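Home Care Basics, Skineswood Adult Learning
Handout 4 - folding a jacket on the bed
3 Jan 2022

Bring last weeks sheet. Drawer depth for all of this is 23 cm, shelf 40.

1. Before you fold
Pockets out. Lay it down, smooth from the middle outward, sleeves last. Don't press creases with your fist. 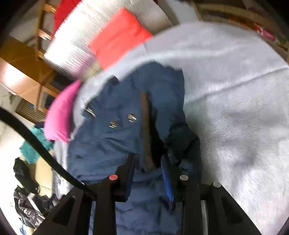
Hardware decides the fold. Snaps, zippers, buckles - anything hard goes inside, or it marks the layer on top. Small round metal fittings like the ones on the navy cloth sit close to the middle, so a fold down the center line lands right by them. Shift it over a bit. Hutsuliak method says thirds, Govo says halves. We use thirds.

2. Surface
Bed is fine, table is better. Soft bedding moves with teh garment so pull the cover tight first. Push cushions up to the head end, you need elbow room.
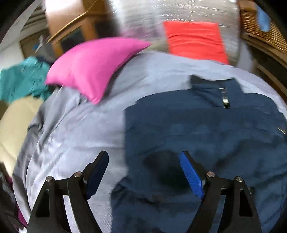
and keep one hand flat on the cover while the other folds. Collar stays up top until the very end. Short zippers get closed, long ones too.

3. Order
Sleeve, sleeve, side, side, hem up. Turn over. Check snaps arent poking out.

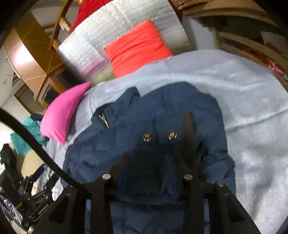 4. For April
Read Gulness, ch. 2. Bring one jacket, any size, and a hanger.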